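Julho, onze da noite

O dia começou com a chaleira avariada e acabou com a chaleira arranjada, o que já não é mau. Era só o contacto da base, sujo. Limpei-o com álcool e voltou a funcionar.

De manhã fui a pé até à estação de Mincombe levantar a encomenda da Vanhove. Traziam-me o papel para as provas do livro da Mwanahawa Massawe, 20 folhas, e vieram só 14. O rapaz do balcão telefonou, esperou, tornou a telefonar. As que faltam devem chegar na próxima remessa. Paguei o porte, guardei o recibo e vim embora com o rolo debaixo do braço. Apanhei vento de frente na ponte e tive de segurar o chapéu até ao outro lado.

A Mwanahawa ligou à hora do almoço. Quer mudar outra vez o capítulo da infância, a parte do avô e do barco. Disse-lhe que o capítulo está bem como está e que já mexemos nele 2 vezes desde a Páscoa. Ficou de pensar. Acho que vai mexer na mesma. Comi arroz com ovo, em pé, enquanto ela falava.

À tarde revi a parte do meio. Há uma página em que a tia morre e três páginas depois a tia está a pôr a mesa. Marquei a lápis. Cortei também muitos advérbios, que ela usa sem dar por isso, e uma descrição da feira que aparecia repetida quase palavra por palavra noutro capítulo. O manuscrito ainda tem 920 páginas e o contrato com a Zilon fala em bastante menos. Vou ter de lhe propor que saia a viagem ao norte, de que ela gosta muito e que não faz falta nenhuma ao resto. Adiei essa conversa.

Veio carta do Tatu Muli. Continua em Dutar, continua a dar aulas, o joelho está melhor. Pergunta se vou lá em agosto. Gostava, mas depende das provas e do preço do comboio. Respondi-lhe meia página e deixei o resto para amanhã.

Colo aqui os chinelos e a prateleira deles.
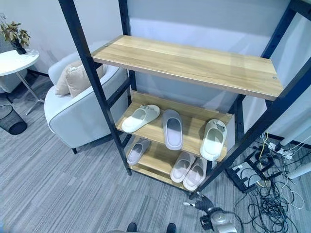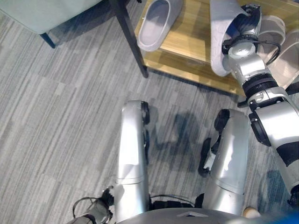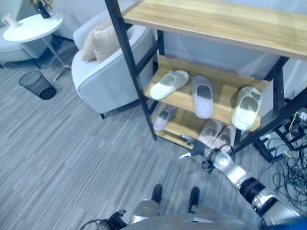

Depois do jantar tentei ler e não passei da segunda página. Fiquei à janela. No prédio em frente continuam a pintar as varandas e deixaram o andaime com a rede solta, a bater. Se amanhã houver vento outra vez, telefono ao encarregado.

Para amanhã: acabar a carta ao Tatu, comprar lápis, fazer a lista dos cortes com os números das páginas, ligar à Vanhove por causa das folhas que faltam. A roupa ficou estendida e não me apetece ir buscá-la. Fica até de manhã.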